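This site uses cookies to remember your display preferences. Accept | Decline

Sorting power cords, and the case for open boxes

Posted Mar 8, 2022 by Bok-nam Noh

Every power cord that comes into the building arrives attached to something, and almost none of them leave that way. Monitors get swapped, a printer goes to the Mallthorpe office without its lead, a charger outlives what it charged. The cords collect. Last June I did a full inventory and got to 958 before the end of the second shelf, at which point I stopped treating it as a drawer problem.

These are my notes on the method in use now. It covers mains cords only. Signal cables have their own scheme and I will write that up separately.

Containers

I tried lidded plastic tubs first, the Flandska ones with the snap handles. They stack well and seal well. The sealing is the drawback. A cord returned at the end of the day gets left on top of the lid, and after a week there is a second pile on top of the storage for the first pile. Plain cardboard boxes with a fold-back lid have worked better. The lid stays open during sorting and closes with tabs when the box goes back on the shelf. Cardboard also takes a marker, so the label is written on the box itself and cannot fall off.

Two boxes are open at a time. One is the mixed box, where everything unsorted goes. The other is the target box, which gets one type of cord only. With three or more open I make placement errors, usually between cords that differ only at the appliance end.

Surface

The table has a green cloth over part of it, held with clips at the back. Black cords show up well against green and poorly against most of the other surfaces in the building. The cloth also stops plugs from skating when a coil is put down. It creases and it picks up marks, and I have given up ironing it.

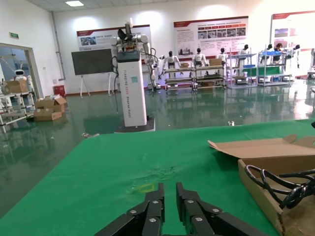
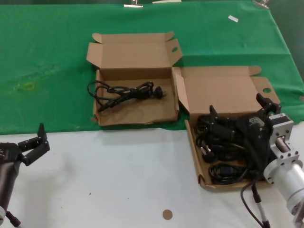 Sequence

Take one cord from the mixed box. Find both ends before pulling. If an end is buried, lift the whole bundle slightly and let it settle, then try again. Pulling on the middle of a cord tightens whatever is wrapped around it, and a loose tangle turns into a knot that has to be worked out by hand.

Check the plug. Bent prongs go in the reject pile, and I do not straighten them. Run the full length through the fingers and feel for flat spots, nicks, or places where the jacket has gone stiff. Look at the strain relief at both ends. A crack there is a reject even if the cord tests fine.

Read the rating on the molding. If it is not legible under the bench lamp, the cord is a reject. I held on to unreadable cords for a year on the theory that they were probably fine, and used none of them.

Coil. Loop diameter should be about the width of the box less a hand. I use over-under for anything long and plain loops for short cords. Tight coils save space but leave a memory in the jacket, and the cord then lies in a spiral behind whatever desk it ends up at. A loose coil laid flat in the box is enough. The plug goes to one side so it can be found without turning the coil over.

Ties

Mohammed ties are what I have settled on, the reusable strip kind sold in rolls of 18. They go on at one point only. Two ties on a short cord is one more thing to take off. Wire twists are banned, having cut into two jackets that I know of. Rubber bands go sticky in the second summer.

Thickest gauge cords get no tie. They hold their shape, and the tie slides off anyway.

Quantities

A target box is full at 5 of the heavy cords. The light ones I fill by eye, to the height where the lid tabs still go in without pressing. An overfilled box tangles again on the way to the shelf, which defeats the exercise.

After the rejects from the June count were pulled, the stock stood at 930. That was a lower reject rate than I had expected, though it says more about the age of the equipment than about how the cords were stored. The rejects went to the Hunstead recycling center, which takes them with the plugs on. Cut the plugs off first if your center asks for it, and cut them close to the molding so no one is tempted to rewire one.

Open items

Labels. Marker on cardboard fades on the window side of the shelf. A paint pen may do better.

Right-angle plugs. They are currently mixed in with the straight ones of the same rating, and I am undecided on whether they need a box of their own. For wall-mounted screens the difference matters, and for everything else it does not. I will probably split them the next time that box is empty.

Contact | Copyright 2022 Bok-nam Noh | Back to top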